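메르샤(Mersha) 브로나넬 린넨 셔츠 원피스

상품번호 2745
컬러: 오트밀 / 먹색 / 올리브
사이즈: S, M, L
혼용률: 린넨 61%, 면 39%
등록일: 2020년 6월 22일

안녕하세요, 스토리스(Storis)예요. 드디어 올려요, 이 원피스! 3월에 샘플 처음 받았을 때부터 제가 거의 교복처럼 입고 다녔거든요. 매장 오신 분들이 "그거 언제 나와요?" 하고 물어보실 때마다 조금만 기다려 달라고 했는데, 기다려 주신 분들 정말 감사해요.

브로나넬은 메르샤에서 올여름에 새로 나온 라인 이름이에요. 메르샤 옷 입어보신 분들은 아시겠지만 원래 어깨가 좀 각지게 나오는 편이잖아요. 저처럼 어깨 있는 체형은 그게 늘 고민이었는데, 이번엔 어깨선을 살짝 내려서 툭 떨어지게 만들었더라고요. 입자마자 "어, 편하다" 소리가 나왔어요. 암홀도 넉넉해서 안에 얇은 반팔 티 하나 받쳐 입어도 끼지 않아요.

길이는 키 162인 제가 M을 입었을 때 종아리 중간쯤 와요. 단추는 앞쪽에 11개 달려 있고 끝까지 다 열려요. 그래서 저는 잠그고 원피스로 입다가, 에어컨 센 데 가면 다 풀어서 로브처럼 걸쳐요. 아래 단추 두세 개만 풀고 걸으면 그 사이로 바람도 솔솔 들어오고요 ㅎㅎ

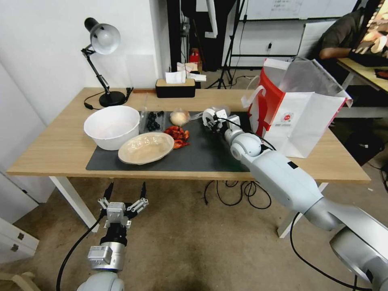

주머니 얘기도 꼭 해야 해요. 양옆에 깊은 주머니가 있어서 핸드폰 넣고 손까지 쏙 들어가요. 얇은 린넨 옷은 주머니에 뭘 넣으면 옆이 축 처지기 쉬운데, 이건 안쪽에 면을 한 겹 덧대서 덜 처져요. 그래도 장지갑은 좀 무리예요. 제가 해봤어요.

컬러는 셋 다 예쁜데 느낌이 꽤 달라요. 오트밀은 노란기가 거의 없는 밝은 베이지고, 밝은 색이라 햇빛 아래서는 살짝 비쳐요. 속치마나 스킨톤 이너 추천드려요. 먹색은 완전 블랙은 아니고 물이 한 번 빠진 듯한 색이라 여름에도 답답해 보이지 않아요. 올리브는 모니터마다 색이 제일 다르게 보이는데, 실물은 화면보다 조금 더 차분하다고 생각하시면 돼요. 저는 먹색을 먼저 샀고 결국 올리브도 샀어요...

허리끈은 같은 원단으로 들어 있어요. 고리가 실고리라 끈을 빼고 입어도 지저분하지 않고, 뒤로 묶으면 허리가 들어가 보여요. 끈만 젠도라(Zendora) 가죽 벨트로 바꿔도 분위기가 확 달라지니까 집에 있는 벨트로도 한번 해보세요!

사이즈 고르실 때
평소 55 입으시면 S, 66은 M, 66반에서 77까지는 L 권해드려요. 품이 여유 있는 옷이라 중간에서 고민되시면 작은 쪽으로 가셔도 괜찮아요. 다만 키가 170 넘으시면 길이 때문에 L이 예뻐요.

실측 (단면, cm)
S: 어깨 44 / 가슴 52 / 총장 112
M: 어깨 46 / 가슴 54 / 총장 114
L: 어깨 48 / 가슴 57 / 총장 117
재는 위치에 따라 1~3cm 차이가 날 수 있어요.

세탁
첫 세탁은 찬물에 단독으로 해주세요. 먹색은 처음 한두 번 물이 빠질 수 있어요. 그다음부터는 세탁망에 넣고 울코스로 돌리시면 되고, 건조기는 절대 안 돼요. 제 샘플 하나가 그렇게 조카 옷이 됐어요. 탁탁 털어서 옷걸이에 말리면 자연스러운 구김만 남아서 저는 다림질 안 하고 그냥 입어요. 빳빳한 게 좋으시면 물기가 조금 있을 때 중간 온도로 다려주세요.

배송과 교환
1차 입고 수량은 29장이고, 주문하신 순서대로 나가요. 품절된 컬러는 재입고 알림 눌러두시면 문자 드릴게요. 교환은 받으신 날부터 7일 안에 게시판에 글 남겨주세요. 택을 떼셨거나 향수 냄새가 밴 옷은 교환이 어려워요.

궁금한 점은 상품문의에 편하게 남겨주세요. 키랑 평소 사이즈 같이 적어주시면 제가 더 잘 골라드릴 수 있어요!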